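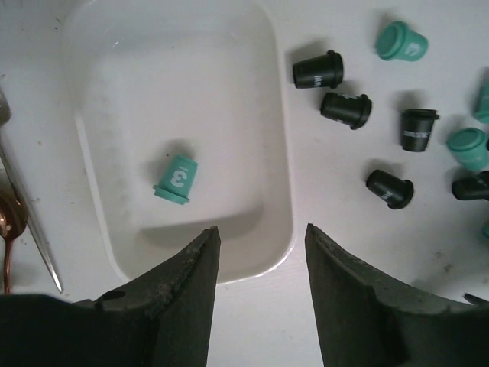

4. Loading a route and setting off

This section covers loading a walking route on to the Meltus handheld receiver, checking it, and following it on foot. It applies to units with the Piller map set installed. Charging and first start are dealt with in section 2, and fitting the lead clip in section 3.

4.1 Before you load a route

1. Charge the receiver fully. The battery symbol must be solid and not blinking.
2. Switch the receiver on and wait for the main menu.
3. Open Settings, then Storage. The receiver holds 200 saved routes. If the store is full, delete one or more routes before you go on.
4. Open Settings, then Units. Choose metres or feet. Routes already saved are converted when they are next opened.
5. Open Settings, then Walker type. Choose Walker, or Walker with dog.

Note: Walker with dog changes the way stiles, ladder steps and cattle grids are shown. Obstacles that a dog may not be able to cross are marked with a hollow square. A filled square means that a gate or gap has been recorded beside the obstacle. No square means that nothing has been recorded, and should not be read as a clear path.

4.2 Loading a route by cable

1. Connect the receiver to the computer with the cable supplied. Charge-only cables will not carry route files.
2. Wait for the word Linked on the receiver.
3. Open the Meltus folder on the computer, then the folder named Routes.
4. Copy the route file into Routes. Do not place it in a folder of its own inside Routes, as the receiver will not find it there.
5. Eject the receiver from the computer before you pull out the cable.
6. On the receiver, open Routes and check that the name appears in the list.

Names longer than the screen are shortened in the list. The full name is shown when the route is opened.

Caution: Pulling out the cable while files are being copied can damage the route list. If the list opens blank after this, follow section 9.3 before loading anything else.

4.3 Checking the route

A route should be checked indoors, with the paper map to hand.

1. Open the route and press Profile. The screen shows length, total climb and highest point.
2. Compare the highest point with the paper map. On the sample route supplied (Estach Loop) the receiver should give 307 metres.
3. Press Steps. Move through the waypoints one at a time with the right-hand key.
4. At each waypoint, check that the path leaves in the direction you expect.
5. Where the route passes a waterfall, weir or ford, press Mark and choose Water. The receiver will then sound two short tones as you come near.
6. Press Save.

Note: A route with more than 1,000 points is thinned on loading. The line may then cut across sharp bends, most often on zigzag paths. To keep the bends, split the route into two files on the computer and load both. The second part can be set to follow the first under Routes, Join.

Seasonal closures are not part of the route file. Paths over grazing land and nesting ground may be shut for part of the year, and access for dogs may be limited while walkers on their own are still let through. Check with the landowner or the local access office.

4.4 Setting off

1. Stand in the open at the start point, away from walls and parked vehicles.
2. Switch on and hold the receiver level until the position mark stops moving.
3. Press Routes, choose the route, and press Follow.
4. Walk a short distance. The arrow does not show a true direction until you are moving.
5. Clip the receiver to the shoulder strap with the screen facing outwards. Do not clip it to the dog's harness - the screen lock does not stand up to being rolled on.

If the arrow points back along the path you have walked, the route is being followed in reverse. Press and hold Follow, then choose Swap ends.

4.5 Leaving the route and coming back to it

The receiver gives an off-route tone when you are further from the line than the limit set under Alerts. The factory setting is 8 metres. This suits open paths with a clear view of the sky. Under trees or in a gorge the position is less steady and the tone may sound while you are still on the path.

1. When the tone sounds, stop.
2. Press Zoom out until both your position and the line can be seen.
3. Look for a safe way back on the ground. The dotted line on the screen is the shortest distance and takes no account of cliffs, water or fences.
4. If there is no safe way forward, press Retrace. The receiver will guide you back along your own track.

To turn the tone off for a rest stop, press Pause. The track is not recorded while Pause is on.
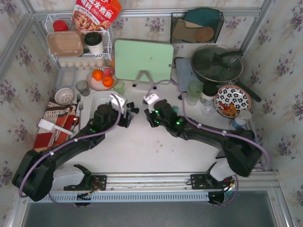

Solène Langlois writes that on the wooded half of the Estach Loop the factory limit set the tone off at nearly every bend, and that her older dog came to treat it as a signal to sit down. She now uses the widest limit under the trees and goes back to the factory setting at the top gate. She also asks whether the limit can be stored with the route.

It can, on receivers with the Roussel software update. Open the route, press Options, then Alerts, and choose This route only. On receivers without the update the limit applies to all routes and must be changed by hand.

4.6 After the walk

1. Press and hold Follow, then choose Finish.
2. Choose Save track or Discard. A discarded track cannot be brought back.
3. Wipe grit from the keys and the clip with a damp cloth. Do not use solvent.
4. Open the cable cover and check that the socket is dry. If it is damp, leave the cover open overnight before charging.
5. If the receiver will not be used for a month or more, charge it to half and switch it off fully by holding the power key until the screen goes dark.

Section 4 text and route checks: Annick Perrin. For sharing tracks between two receivers, see section 5.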